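The case for a scruffy table

Ferreira has a theory about tables, and I went to Keltden on 31st July expecting to dislike it. She runs a small packing business under her own surname, sending out bottles, boxes and other odds and ends for firms too small to do it themselves. She also teaches other people how to pack. It was the teaching I had doubts about. Putting a thing in a box is something most of us can manage by the age of four, and I couldn't see how you would fill a morning with it.

"You can't fill a morning with it," she said. "You can fill an hour. The rest is people asking where I got the boxes."

Her theory is that a packing table should have a pale board on top, one box standing open on the left if you start from the left, and as little else as you can bear. She won't have trays or dividers. The board takes up most of the tabletop, and it doesn't get replaced because it looks grubby.
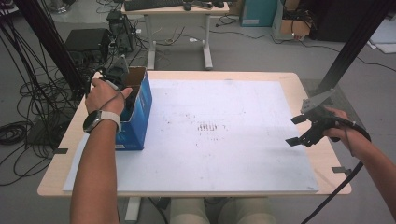
I asked whether any of this was more than habit. She had told me in an email that her way saved time, and I wanted to know how much.

"I don't have a figure," she said. "I had one in March and I stopped using it. I'd timed myself on a good day with my own stock."

That was more than I usually get from people with a method. I asked who had bought into it all the same, and she named Dudholm, a soap maker up the road, who sent two of their staff to her and still pack the old way. She didn't seem bothered. They liked the boxes.

She is fussier about how things are picked up. Her view is that you take hold of an awkward shape where it narrows and leave the wide part alone. I said a bottle's neck had presumably been noticed before now. She agreed that it had, but said people in a hurry grab the fat part and then can't get their fingers out of the box again. I tried it with a jar of hers and did exactly that, though I think I was being watched too closely to pack naturally.

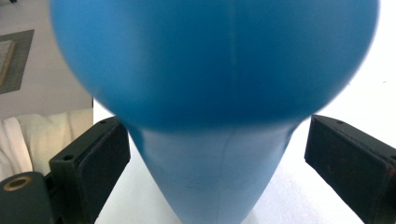
The trouble with white

My bigger objection was to the board. White shows everything. If I were buying a surface to drag cardboard over all day I would choose brown, or grey, or whatever colour cardboard leaves behind.

"That's why it's white," Ferreira said. "If I drop a cap or a label I want to see it."

But a scuff shows up as well as a label does, I said, and after a while you must be looking at a lot of scuffs.

"You learn them. You know which marks live there."

I am not persuaded. I spent some of our talk trying to work out whether a speck near the middle was a speck or something I ought to pick up, and I think a new starter would do the same. She has tried wiping the board down and gave it up, partly from boredom. She has also owned a fancy mat from a supplier called Wandlow, who in her words make a lovely mat. It slid about and now lives under a plant.
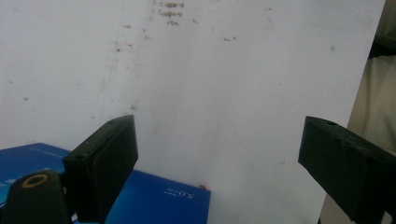
The white surface, with its faint marks and stains.

We went on to height. Ferreira has measured her tables, which stand at 742 and 744 millimetres, and she says she prefers the lower. I asked whether anyone on earth could feel a difference of 2 millimetres. "Probably not," she said, "but I know it's there, and I go to the other one."

By then she reckoned she had packed almost 3000 boxes this year, and I asked what she had changed her mind about in that time. She thought for a while. She used to fold all the flaps down flat before starting, so that nothing was in the way, and now she leaves them however they fall.

"I taught the flat flaps for ages," she said. "People paid for that."
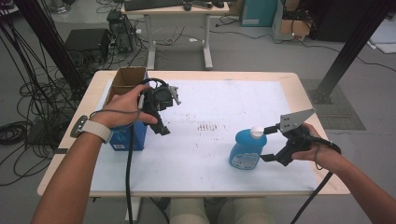 Fiifi Gbeho, staff writer

Did she offer them their money back? She laughed, and said one had asked. She sent him a roll of tape.

I pressed her once more on whether the hour of teaching is worth anyone's money, and she was less sure than I'd expected. It suits people who have just started selling things from home, she said, and are packing on the bed. For them a table of any sort is a step up. Somebody who already packs all day will learn one thing from her, perhaps the bit about the neck, and be annoyed for the remainder.

I still think the board should be brown. On the way out I asked her what she would buy if somebody gave her the money for a proper bench, with drawers and a rail for the tape. She said she'd take the bench and put the board on top of it.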